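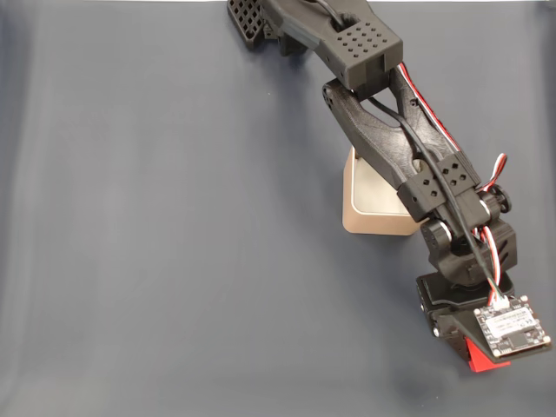
The blue-grey table, finally

2021-04-17

I've been going on about this table since March so you're getting the whole story now, sorry. It's a flat, matte, blue-grey top, which doesn't sound like much when you type it out, but I am so pleased with it I keep going back in to look. It's a touch lighter towards the left and in the middle and a bit darker along the right. I've decided I like that.

So. The table came from Dineo Chauke, who was moving to a flat with a built-in worktop and didn't want to pay to store it. She'd had it as a dining table and then a sewing table and then a place to put post. It was orange. Proper varnished orange, with a ring on it from a plant pot and a long scratch where somebody had once cut wallpaper without a mat underneath (she says it was like that when she got it, hmm). I gave her 2 tins of decent shortbread for it and we carried it down three flights of stairs, which I would not do again without taking the legs off.

Getting the orange off

I thought this would be an afternoon. It was four evenings and most of a bank holiday. The varnish came up fine in the middle and then clung on at the edges like nothing else, and I went through a silly amount of sandpaper. I started with the coarse stuff, moved on to medium and then got bored and skipped to fine far too early. Don't do that! You can't see the scratches in the bare wood, but you can see every one of them under the first coat, and then you're back to medium with paint in your hair.

The plant pot ring wouldn't budge at all. I sanded it, I scrubbed it, I left it alone for a week in case it felt guilty. In the end I put stain-blocking primer over it and it hasn't come back.

Choosing the colour

I had it down to two. One was a green from Karham that looked lovely on the card and like a hospital corridor on the wood. The other was the blue-grey from Londari, and I nearly didn't try it because the card made it look like wet cement. Pierina Marino held both cards up against the window for me and said "the blue one, obviously" before I'd finished asking. She was right, annoyingly.

I went for matte because the old varnish used to catch the light from the window and I'd end up shuffling round the table with my chair to get away from it. My mum thinks matte on a table is madness and that it'll mark if you breathe on it. We'll see. I've put a clear coat over the top, also matte, with one of those small foam rollers. The brush left lines, the roller didn't, and I wish I'd started with the roller.

Three thin coats of colour, a whole day between each. I did the second one with the window open and got a gnat in it. Picked it out with tweezers, sanded the spot, carried on.

What it's like to use

Things slide about on it less than they did on the varnish, which I wasn't expecting. Small things are much easier to find too. On the orange I was forever losing pins and little screws and patting around for them, and against this colour the silver ones show up straight away. Black and red stand out beautifully on it as well. Pencil rubs off with a damp cloth. Biro does not, ask me how I know.

I've got a strict coaster rule now and I've become quite unbearable about it. Lukian put a mug straight down on the corner last week and I made a noise.

Still to do: the legs, which are as orange as ever, and one drawer that sticks if you pull it from the left. I've got nearly half a tin left over so the legs might go the same colour, unless that's too much blue-grey for one room? Let me know if you've done a whole table in one colour and whether you got sick of it.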